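Vulitz Planner Update: Collision Margins for Two Arms

May 4, 2021

Over the past several months, the software group has replaced the motion planner in Vulitz, our control stack for household handling tasks. The earlier version planned each arm separately and then checked the two paths against each other. When the check failed, planning started again from the beginning, and a single request could take more than 490 milliseconds.
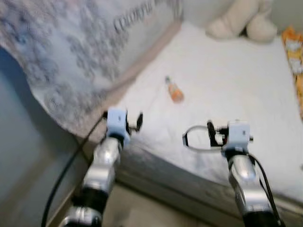 The new planner treats both arms as one system and assigns every link a safety margin that changes with speed. Margins are widest at the elbow and narrowest at the fingers, where close work is expected. A small object between two grippers, such as the orange bottle on the white sheet, requires a decision before either arm commits to a reach. Vulitz now scores the approach for each arm, selects one, and holds the other outside a shared zone until the grasp is reported closed.

Līga Toom wrote the scoring function, and Kadir Yaman maintains the replay tool, Juška, with which every change is tested against 195 recorded requests. In the current build, 11 of these still end in a timeout. Four of the 11 involve soft surfaces, for which the height estimate from the perception module remains unreliable.

Cable clearance is not yet modeled. Work on it is scheduled to begin once the timeout cases have been reviewed, and the configuration format will remain unchanged until December.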